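Ticket 3591: grip force rule for glass items, cell 2
Opened by: Oriana Medina
Assigned to: Joris Lambrechts
Status: waiting on reply

Hi Joris, me again! I'm trying to get the cell 2 tabletop routine signed off under the Sistthorpe handling rules and I'm stuck on section 6. It says the arm has to drop to the low force setting for "any contact with glass," and I can't tell if that covers a soft item that's sitting in a glass dish. The gripper is only supposed to hold the soft thing, but it pushes down on it, so the dish is taking some of that load too (right?).

Ruben read it the other way and left the setting on normal. I switched it to low this morning and ran it 3 times, and the log threw the same "limit mismatch" warning on every run.

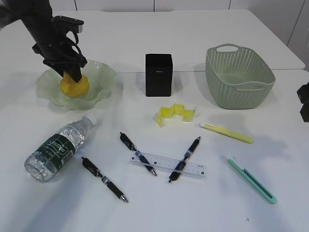

Cell 2, gripper closed on the yellow item in the green glass dish.

While I'm at it, the utility knife. Our own house rule says blades stay out of reach of the arm during a run, and I'd love to see that in the checklist instead of in Lotte's head. Can we add a line? I'm happy to write it!

Update, 2:00 pm: found part of it. The low setting was saved on the arm but the cell profile still had the old limit, so the two didn't agree. I fixed the profile and the warning is gone. I still need your ruling on section 6 before I sign anything, so please keep this open.

Oriana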